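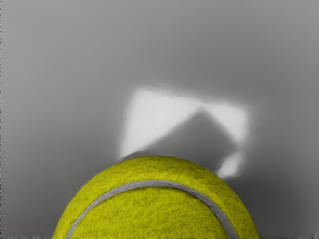 What is the Luststead?
The Luststead is a bar and coffee room on the ground floor of the old rope store at 4 Harahap Street. Coffee is served from opening time, and the bar opens at noon. The building dates from 1855 and the long counter runs along what used to be the loading side.

Who runs it?
Beatrice Kirui and Jae-in Won took over the lease in January. Beatrice looks after the bar and the bookings. Jae-in looks after the kitchen. Godfrey Magesa is the evening manager, so he is the person to ask for if you need something after 6 p.m.

Do I need to book a table?
Not for drinks or coffee. For food in the evening we suggest booking, and for groups of eight or more we ask you to. We hold tables for 15 minutes and will call the number you gave us before letting one go.

What beer do you have?
There are usually six taps. Three of them stay the same: the Clarkano pale, the Jurkow dark lager and a dry cider. The other three change when the keg runs out, so we don't post them online. The board behind the counter is current.

Can I bring children?
Yes, until 8 p.m. High chairs are by the side door. After 8 p.m. it is adults only, including in the yard.

Are dogs allowed?
In the bar and the yard, on a leash. Please keep them out of the coffee room, where the tables are close together.

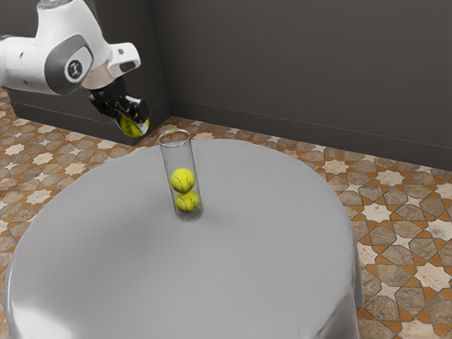 Events and private hire

Can I rent the upstairs room?
Yes. It seats 40 for a meal or 60 standing. There is no rental charge before 5 p.m. if your group is eating. Evening rates depend on the month, so email us with the date and a head count. Gladys Were answers hire emails, normally within two working days.

Is there live music?
Twice a month, in the bar, starting at 8:30 p.m. Entry is free. Elibariki Kirui books the acts and is happy to hear from local players. Send one or two recordings and a phone number.

Is the upstairs room accessible?
It is reached by stairs only. The bar, coffee room, yard and restrooms are all step-free from the side door.

Getting here

Where can I park?
We have no parking of our own. The city lot behind the market is a short walk away and is free after 6 p.m. The 324 bus stops across the street.

I left something behind. What should I do?
Call after 10 a.m. and ask at the counter. We keep lost items for a month. Bank cards are cut up at closing time.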